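Okay, a few people asked what I do all day now that I've moved over to the teaching side at Wuver, so settle in, I'm going to be long about it. I drive two robot arms by hand so that they can (someday!) do chores without me. 1/

The way it works at our place: I sit at a pair of small handles, one for each arm, and whatever my hands do the arms do a beat later. Every try gets saved. We call one try a take. A good take goes in the pile, a bad one goes in a different pile, and yes, people do look at the bad pile. 2/

I came over from the Bralwood site in April thinking I'd pick it up in an afternoon because I'm decent with my hands. Oh my. My first week I kept reaching with my shoulders, the way you would at a kitchen counter, and the arms would swing out wide like they were greeting somebody. 3/

What helped was slowing way down. You can't feel a thing through our handles, so all your sense of touch has to come in through your eyes. I watch the fingers, I watch the edge of whatever I'm after, and I talk to myself the entire time. My neighbor at the next station has asked me to hum instead. 4/

The current job is called Hamel. The target is 1000 good takes, all with one big plastic bin and a cloth, and with the starting spots changed up every time so the robot doesn't learn that the world is always laid out one way. 5/

On Wednesday I got 93 keepers, my best day so far, and I went home and told the dog all about it. The day before that I got nowhere near it - I was tired and rushing, and rushing shows up in the recording. If I'm jerky, the robot learns jerky. 6/

Bins are harder than they look, by the way. I thought cloth would be the tricky part, all floppy and different every time, but cloth forgives you. Pinch it anywhere and you've got some of it. A bin with a thick round rim just wants to slide off and turn away from you. 7/

So I use both arms on it. The left one leans on the outside of the bin to steady it, and the right one comes over the top and gets its fingers down inside the rim. It took me ages to stop moving both at once, like patting your head and rubbing your stomach.
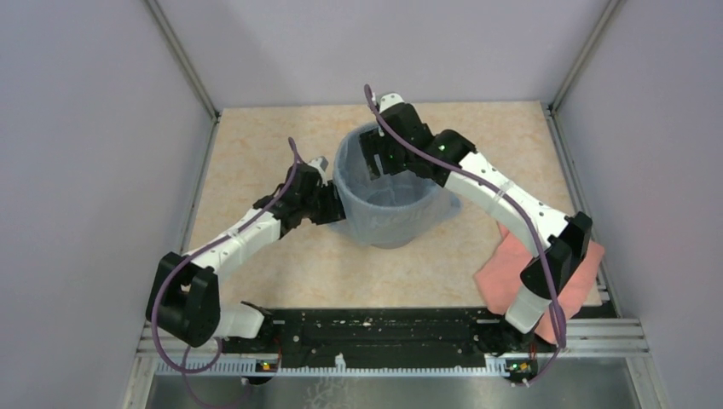 Once the left side is set I leave that hand completely alone, even if my nose itches, and do all my thinking with the right. If the left drifts even a little, I back out and start over. It's slower, but I throw away far fewer takes than I used to. 8/

We swap out every 15 minutes, which felt fussy to me until I tried skipping one. My wrists had opinions. There are 4 of us on the rota and you can tell our takes apart if you've watched enough of them. One of us always approaches from way up high. Mine have a little pause before the grab, and I never knew I did that until I saw the playback. 9/

The folks who handle the training software (it's called Bovby, don't ask me what it stands for) say the pause is fine, the robot may well pick it up too. I find that sort of sweet. Anyway, if you have questions about the handles or the job, ask away, I'm on break until two. 10/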